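FOR IMMEDIATE RELEASE
July

Plaldale Opens Its Shared Household Shop With Room for 40 Members

PLALDALE – The former feed store on Fustow Street opens its doors this month as the Plaldale Shared Household Shop, a place where neighbors can borrow, repair and try out the everyday things that make a small home work better. Membership opens to 40 households in the first round, and the lending shelves already hold 168 items, from folding drying racks and step stools to carpet cleaners, canning pots and a very handsome sewing machine from the 1960s.

The shop is a project of the Desberg Neighborhood Association, which has been running pop-up repair evenings in church halls and school cafeterias for years. Those evenings kept getting bigger! People came with a lamp that needed a new cord and stayed to swap tips about narrow hallways, shared laundry rooms and where on earth to put four pairs of winter boots. A permanent home for all that know-how was the natural next step, and the association is thrilled to have found one so close to the bus stop.

The building needed plenty of work. The old loading dock is now a ramp, the front windows have been reglazed, and the back storeroom has become a bright workroom with a deep sink and a wall of hand tools. Much of the new trim was cut from lumber saved out of the old seed bins, and the original scale still stands by the front counter, where visitors are welcome to weigh their children, their dogs or their tomatoes.

Borrowing is simple. Members pick what they need, sign it out at the counter and bring it back clean within two weeks. Larger items such as the carpet cleaners go out for two days at a time. There are no late fees in the first season, although the association does ask members to call if they are running behind, so the next household on the list can plan its weekend.

One corner of the program is devoted to entryways, the most requested topic at the repair evenings by a wide margin. Members can take home different kinds of small racks, hooks and benches and live with them for a while before buying or building their own. The entryway sessions cover measuring behind a door, keeping mud off a rug and finding a spot for summer shoes that isn't the middle of the floor. 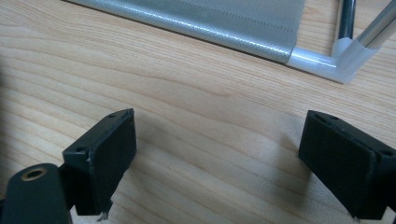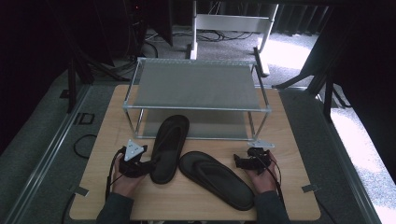 Tabletop with a light wood finish (first photo); two-tier rack with gray mesh shelves and a pair of black flip-flops (second photo).

The Peng Hardware store, a fixture on the other side of Fustow Street, is supplying screws, glue, sandpaper and lamp parts at cost for the first season. It has also cleared out part of its own stockroom to store the shop's bulky winter items – snow shovels, boot trays, the big dehumidifier – until the new shed is finished behind the building.

Repair evenings will carry on in the new workroom, starting at 6 p.m. and wrapping up when the last chair leg is glued. Visitors don't need to be members to attend. They should bring the broken item, any loose pieces they have saved and, for anything electrical, the original cord if it still exists. The benches can handle small furniture, lamps, toys, bags, zippers and most kitchen appliances. Gas equipment and microwave ovens can't be accepted.

The association is also putting together a household swap table near the entrance. Clean, working items in good shape can be left there during open hours, and anyone passing through may take something home. Jar lids, picture frames and extra curtain rods are especially welcome. Large furniture should go on the notice board, which has a section for offers and another for wishes.

Opening day runs from 10 a.m. to 3 p.m., with tours of the workroom, a knife-sharpening bench and lemonade on the ramp. Households that want one of the first memberships can sign up at the counter on the day. Street parking is free along Fustow Street, and bike racks have been added by the side door.

About the Desberg Neighborhood Association
The Desberg Neighborhood Association brings together residents of Desberg and Plaldale for repair evenings, garden exchanges and a yearly street supper. The Shared Household Shop is its first permanent location.

Media inquiries: please stop by the shop counter during open hours or leave a note in the association's mailbox by the front door.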